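Trosik Hand Grippers, Two-Handed Set: a long-ish review after a few months of use

I put off writing this because I kept thinking I'd get to the bottom of one last niggle first, and there is always another niggle, so I may as well get on with it!

We are a small outfit that records people doing ordinary household jobs by hand, so that the recordings can be used to teach robot arms the same jobs. Folding, wiping, stacking, putting lids on things (so many lids). For the first year we got by with a pair of Maihi grippers bought second-hand, and I was rather fond of them, but the triggers had gone slack and one of the jaws had developed a lean that no amount of fiddling would cure. The Trosik set was the replacement, bought through Gruneck, who were very patient with my emails.

First impressions were good. The case is solid, the two grippers sit in proper cut-outs, and all the cables are labelled left and right, a small kindness that I appreciated more and more as the weeks went by. The printed guide is short and a bit stiff in its English, but everything in it was correct, and I had both hands up and talking to the computer before lunch. Calibration is done from the Trosik desktop program and takes a couple of minutes. Do it every morning. We skipped it for a few days in March and ended up throwing away most of what we'd recorded.

The handle is the best part for me. I have smallish hands, and with the Maihi pair I was always stretching for the trigger, whereas these sit nicely in the palm and my wrists are much happier by teatime. They aren't light, mind you. An hour is fine, two hours with a break in the middle is fine, but anything longer and you start to notice your elbows creeping down towards the table. A friend with bigger hands tells me the grip could do with being a touch fatter, so do try a pair first if you can.

Cloth is where I expected trouble and, to my delight, where they've done best. Flat jaws will always struggle a little to get under a corner that's lying flush on the table, and you do need to learn a sort of gentle scooping approach, coming in low and closing late. Once you've got the corner, though, it stays got. 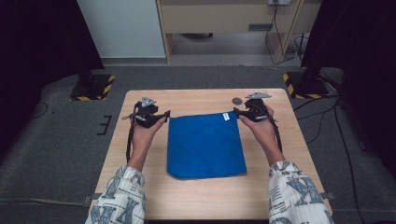
We've logged 231 folding sessions on them so far and I could count the dropped corners I'd blame on the gripper and still have fingers left over. Thin tea towels are a bit worse than anything with some weight to it, and silky fabric is hopeless, but it was hopeless with the old pair too.

Now the grumbles. The cables could be more supple, and if you let them hang carelessly they tug at just the moment you want a steady hand. I run mine down along the forearm and that sorts most of it. The jaw pads wear faster than I'd like as well. Trosik suggest changing them after up to 4000 closes, and ours were looking tired at 2000, though we are not gentle people. A packet of 50 spare pads comes in the case, so I can't complain too loudly.

I did borrow the Nisiletti set for a fortnight by way of comparison. It has a lovelier trigger, no question, and the software is prettier, but the handles made my thumbs ache and I was quite glad to hand it back. If you mostly pick up hard little things, it may well suit you better. For fabric and general kitchen pottering I'd choose the Trosik again, and I've already asked Gruneck to put a second set aside for us in the autumn.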